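1/ Work on the sorting cell at Firnier, our shared workshop in Gidthorpe, has started up again. The real bench isn't bolted down yet so I'm doing the layout in sim first. Going to put the notes here as I go.

2/ Job is simple on paper. Arm at the far end of the table, parts on a blue mat, pick a part, drop it in the right bin. I'm calling the project Cadov because the folder needed a name.

3/ I modeled the room too. Walls, desk, filing cabinet, even the clock. It took most of a Wednesday and I'd do it again, mainly for the shadows. The camera on the real bench will have to cope with them.
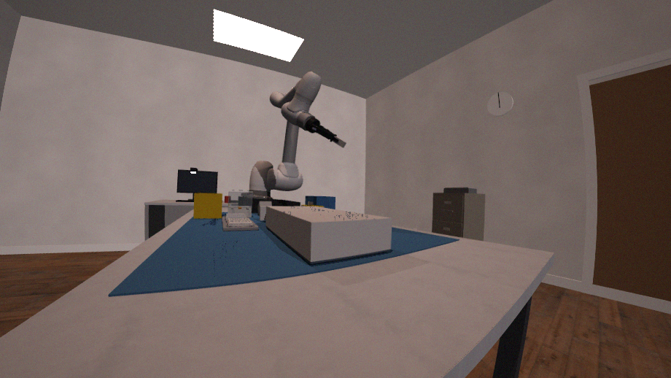
4/ The low white box is the part I keep arguing with myself over. It takes up a lot of mat and the arm has to go over it or around it. Over is shorter. Around is safer if the real box ends up taller than my model.

5/ For now the path goes over, with 50 mm of clearance added to everything. I tried 30 and the planner took it, but I don't trust my own measurements that far.

6/ Second layout. Box goes to the left half, lined up with the long sides of the table, and the flat square parts get the space between it and the arm. Yellow bin on the back edge, blue bin up front near the arm. 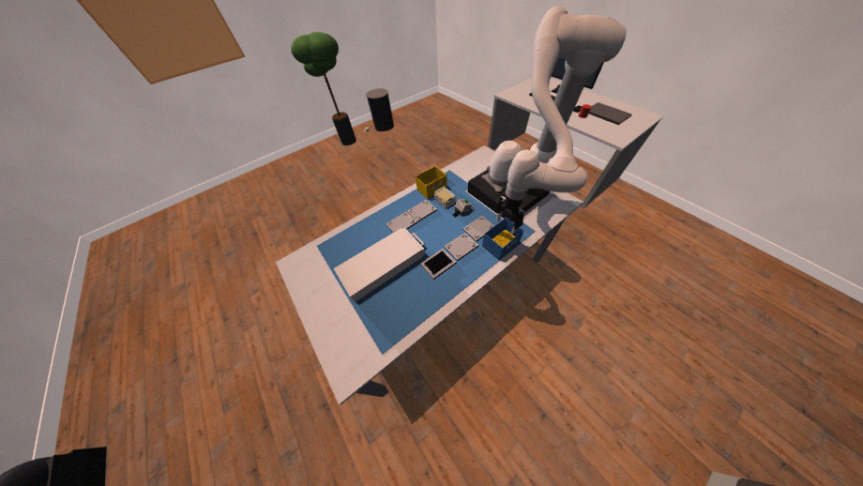 Layout two, gripper down next to the blue bin.

7/ I like this one a lot better. The strip of bare table at the near end is on purpose - I want somewhere to put a coffee and a screwdriver that the arm has no business reaching.

8/ The planner is Matar, a set of scripts I wrote last winter and then forgot how to use. 486 lines, very few comments. Most of Sunday's work on this project is me reading my own code.

9/ The bin drop is the fussy bit. The gripper has to come in straight down or the fingers clip the wall of the bin. Tilt it even a little and the collision check flags it. So the last part of the move is now vertical only, slow, with a stop above the rim.

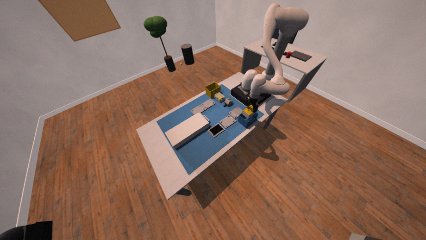

Yellow block over the back rim of the blue bin.

10/ That pose is too far back for my liking. I want the block over the middle of the bin before the fingers open. Could be the bin position in the file, could be the tool offset. Checking the offset first, it's been wrong before.

11/ Parts list for the real bench so far: 8 bolts for the base plate, the mat, two bins, a power strip with a switch I can reach from the near end. The E-stop goes on that end too.

12/ Couple of people asked if they can have the files. Yes, once I've cleaned out the dead stuff. The room model is the heavy part and you can leave it out if you only want the table.

13/ Next up is the offset, then the square with the black center. It's in with the plain gray ones and I haven't decided which bin it goes to.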